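Progress report to the Stostport fund, table clearing project

Work under the grant is on schedule. The main event of this period was the demonstration day at our Jornusitz office on 3 May 2018, which the grant agreement asks us to hold before the second payment.

Nearly 100 people came over the day. We ran Nodon, our control software, in simulation on a large screen, with a single arm working at a wooden table. Visitors could watch from the wrist or from across the room. The task was kept small: handling a cup or glass with other household things close by.

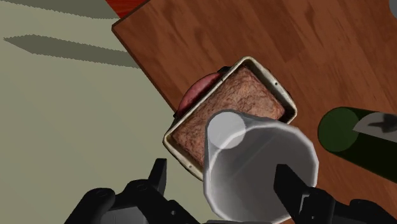
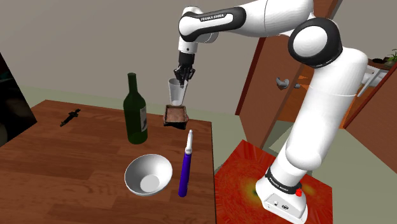
Both views are from the simulator, with the gripper holding the drinking vessel.

Ekua Appiah wrote to us afterward that the talk was clear but the wait between runs was too long, and that she would have liked to hear more about what happens when a grasp fails. Failed runs should be shown next time too, she added, with the reason given on screen.

We accept both points. Before the demonstration we had logged 1411 simulated runs, and 288 of them ended in a failed grasp. Rebane is sorting those by cause - slips, bad approach angles, contact with a neighboring object - and the list will be attached to the next report.

Spending is within budget. The second demonstration is planned for August, at the same office.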